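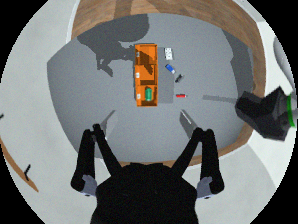
Overhead view, three-compartment orange unit on the table.

Lelliline Sorting Cell
Last updated: September
By Najwa Bitar

The Lelliline cell ships as a simulation first and as hardware once your people have stopped crashing the simulation. Before a program leaves the virtual table, our house rules ask for 500 clean cycles in a row. A cycle with a dropped marker is not a clean cycle, however nicely the arm recovered its dignity afterward. 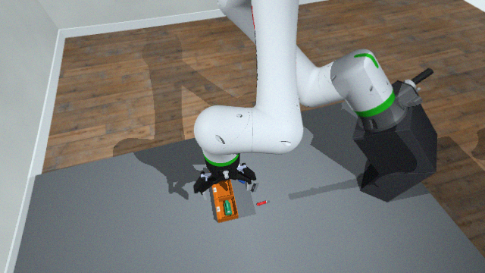 Do I still need a risk assessment if everything passed in simulation?
You do. A simulated pass tells you the program behaves on a simulated table. The assessment covers the table with your coworkers leaning on it.

Speed limits are set per zone and locked with a password. Please choose one other than "password." Usman Paracha, who audits our installs, tries that one first and has had a very good year.
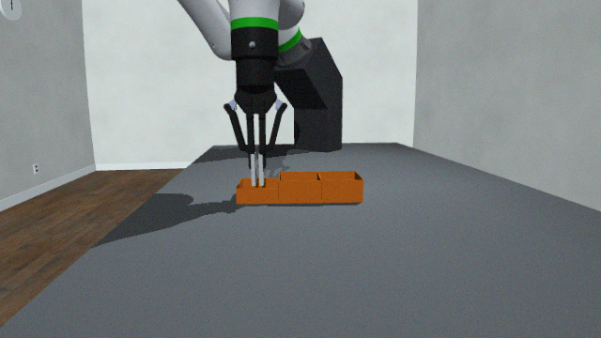 Approach height matters more than new users expect. Come straight down into a compartment, slow before the rim, and leave the same way. Diagonal exits save a fraction of a second and cost you a bin.

Shared space between arms has to be reserved in the program. One arm holds the zone, the other waits outside it, and neither is trusted to be polite.
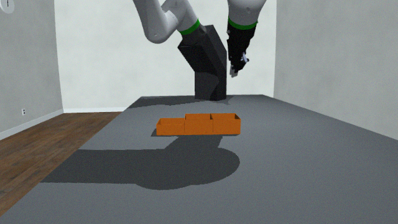

What's in the license

- Simulated cell with the orange three-compartment bin
- Zone and speed templates, editable
- The Hullgate checklist, 13 items, signature required on each
- Part number 524 for reorders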